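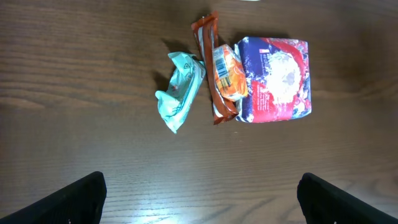

Robotics club wants another year. Should it get one?

By Sorin Vlad

The Gedmont student robotics club has asked for a second year of funding, and the request landed in my inbox with the subject line "Snack sorting, phase 2." I read all 7 pages. Then I went to see the thing for myself, which I recommend to anyone who plans to vote on it in February.

The project is called Skurnov. The students want an arm to pick up small packaged food from a table and put it away without a person helping. It sounds like a chore a six-year-old could finish before lunch, and I said so. The students have clearly heard that before. One of them told me that a wrapper is harder than a box, and I'll give her that much. A box has sides. A twisted bit of plastic has a different shape every time you put it down, and two stiff fingers have to find a place to pinch it.

What I don't accept is the number at the top of the request. The club reports a 90 percent success rate. Success at what? I asked, and got two answers. For one student it meant the item left the table. For another it meant the item left the table and ended up where it was supposed to go. Those are very different claims, and the written request doesn't say which one was counted.

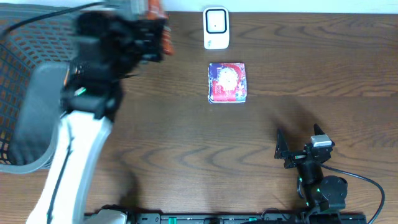

There is also the matter of who is doing the driving. Some of the runs in the report were guided by a student, and some were run by the software alone. Both kinds are useful. You need the guided ones to train the software in the first place. But they sit in the same table on page 4, and a reader in a hurry would think the machine did all of it. I doubt anyone meant to mislead us — the people writing it up were tired and had a deadline. It still needs fixing.

The club points to the Akpalu Cup in Urville, where it placed seventh last season. Fine, but that was a line-following contest with a wheeled cart, and I don't see what it tells us about picking up candy.
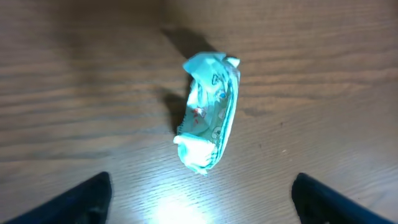 My other worry is the choice of items. If you practice on the same few packages on the same table under the same lights, you'll get good at those packages on that table. The students agreed when I raised this, a little too quickly for my taste. They say phase 2 will bring in new items that the software hasn't met. I'd like to see that in the request, with someone outside the club picking the items.

I will say the students were patient with me, and the 2 who stayed late to answer questions knew their wiring cold. Two of my complaints were already on their own to-do list. That counts for something, though I'd have liked the list to be attached.

So I'm a maybe. Send back a version with the guided runs split out and one plain definition of success, and I'll read it again. The current request is at the front desk for anyone who wants a copy, and written comments can be left there too.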